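La partida 40

El presupuesto de la línea de clasificación tenía 40 partidas y Ama Nartey había firmado 39. La última decía: «Brazo articulado de sobremesa, con cámara en muñeca. Unidades: por determinar». El formulario de Volladholm no admitía letras en el campo de unidades, de modo que el sistema devolvía el expediente cada mañana a las siete y media con el mismo código de error.

Había dos ofertas. Cukitz cotizaba el brazo a 1134 euros, sin montaje, con garantía de un año y plazo de entrega en mayo. Fivmont pedía 3249 por un equipo cerrado, calibrado en fábrica, con contrato de mantenimiento y un técnico que contestaba al teléfono. La diferencia daba para casi dos brazos más de Cukitz. Gyamfi, el departamento de finanzas que conservaba el nombre de la empresa absorbida, había subrayado ese cálculo en amarillo y no había añadido nada.

Nartey desconfiaba de los cálculos subrayados. Abrió una hoja nueva y anotó lo que faltaba en la oferta barata: servos de repuesto, tornillería, cable de mayor longitud, horas de montaje, horas de recalibrado. Las horas eran el problema. En Volladholm las horas propias no se pagaban con cargo a inversión, y lo que no se cargaba a inversión no existía hasta diciembre.

Bajó al laboratorio con la hoja impresa. El brazo de Cukitz, cedido a prueba por 30 días, estaba sobre la mesa blanca. 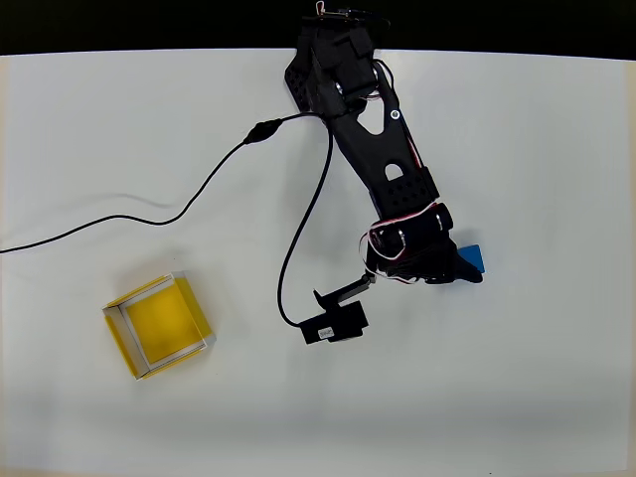
El brazo de Cukitz en la mesa de pruebas, con la caja amarilla y la pieza azul.

El becario le explicó la tarea: coger la pieza, llevarla a la caja, soltarla. Llevaba un registro a lápiz con tres columnas — ciclo, resultado, observaciones — y en la tercera se repetía la palabra «cable».

—¿Qué pasa con el cable? —preguntó ella.

—Que tira. Según la postura, corrige mal la muñeca.

—¿Y eso cuánto cuesta?

El becario miró el registro como si pudiera figurar allí.

—Una tarde —dijo—. Quizá dos. Habría que hacer una guía.

Nartey escribió «guía de cable» y, al lado, «dos tardes». Después preguntó quién las haría. El becario terminaba su contrato antes de la fecha de entrega. Ella anotó también eso, en una línea aparte, y se quedó un rato de pie junto a la mesa.

De vuelta en el despacho rehízo la comparación. Con repuestos, guía y una persona que supiera montar la guía, el brazo de Cukitz seguía siendo más barato, pero la ventaja cabía ya en el margen de imprevistos. Comprar dos permitía tener uno parado. Comprar el de Fivmont obligaba a que no se parase nunca.

En el campo de unidades escribió un 2. En observaciones puso: «Proveedor: Cukitz. Condicionado a la prórroga del contrato de prácticas, que se solicita en documento adjunto». El sistema aceptó la cifra y rechazó el adjunto por exceder el tamaño permitido.

Lo redujo, lo volvió a cargar y fechó el expediente: 10 de marzo de 2024. A la mañana siguiente, a las siete y media, no llegó ningún aviso. Llegó a las ocho, de Gyamfi, con la palabra «prácticas» subrayada en amarillo.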